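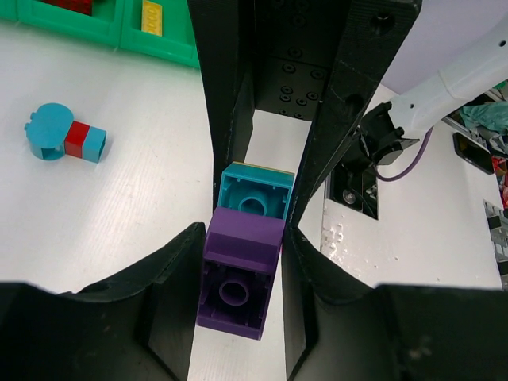
November, just past ten at night, tea going cold

So I finally did it, I signed up for the winter choir at Trumcombe, and my throat feels like I swallowed a hairbrush. Two and a half hours! I haven't sung for longer than a shower since college. Begoñe talked me into it back in the summer when it was a safe distance away, and then tonight she was standing at the door with my folder already labeled, so that was that.

I'm an alto, apparently. Folke Sandberg (the director, very tall, wears a scarf indoors) had me sing a scale and wrote something down and pointed to the left side of the room. I sat next to Covadonga Pastor, who has the whole program memorized and hums the tenor line when she gets bored - which threw me off completely in the second piece. I kept drifting over to join her. She said sorry twice and kept right on doing it.

The big one is a Swedish carol I can't pronounce a word of. I wrote it all out the way it sounds, in pencil, and now it looks like a grocery list from another planet. Also there's a high bit on page four I plan to mouth.

Dues are 70 for the season, which I paid in cash, and then 200 more if I want to go on the trip to Vetby in the spring. I do want to go. I haven't told Mom yet because she'll ask about the car.

Drove home the long way past the lake with the heater on full and sang the whole carol again, badly, with the windows up. There was a deer by the mailbox and it didn't even move.

Things to remember for next time: water, a pencil with an eraser, black shoes for the concert (mine have that split in the side, still). And call Severino back about the couch before he gives it to somebody else.

Bed now. Page four is stuck in my head, of course, the one part I can't sing.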